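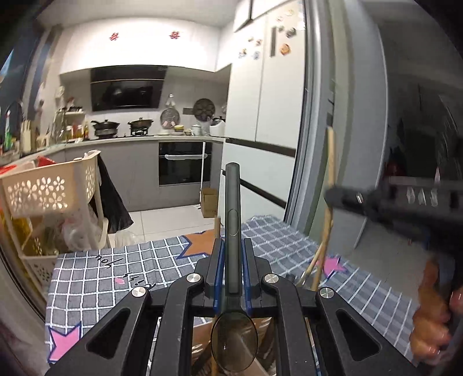

4. Sorting and storing utensils

This section covers loose utensils kept at the table or on the utility cart: plastic spoons, wooden sticks and skewers, and small serving pieces. Knives are covered in section 5.

4.1 Before you start

Clear a work area on the dining table. A tablecloth may stay in place if it is clean and lies flat. Set out the Olness divided tray with the deep compartment facing you.

CAUTION: Wooden sticks may have splintered ends. Do not sweep them together with a bare hand.

4.2 Spoons

1. Hold each spoon upright by the handle, bowl down.
2. Check the bowl for cracks and cloudy patches. Discard cracked spoons.
3. If the handle has a hanging slot, check that the slot is free of food residue. Clean it with a damp cotton swab.
4. Wash, rinse and let dry for 15 minutes on an open rack.
5. Place slotted spoons on the rail hooks. Place all others in the deep compartment, bowls up.

NOTE: Do not hang plastic spoons above the stove. Rail hooks must be at least 21 inches from the nearest burner, measured horizontally.

4.3 Wooden sticks

1. Separate long sticks from short ones. Do not store them in the same compartment.
2. Discard any stick that is bent, stained or split.
3. Stand long sticks in the tall cup. The cup holds up to 34 sticks. Do not force more in.
4. Lay short sticks flat in the front compartment, all pointing the same way.

CAUTION: Never store wooden sticks damp. If they have been washed, leave them out overnight.

4.4 Utility cart

1. Remove bags hanging over the side of the cart before loading the upper shelf.
2. Put the filled tray on the upper shelf. Maximum load for this shelf is 2 kg.
3. Keep baskets and other light items at the ends of the shelf.
4. Lock both front casters, if fitted.

NOTE: Carts with cutout sides let small items fall through. Fit the Olness shelf liner before storing short sticks outside the tray.

For replacement cups and liners, see section 9.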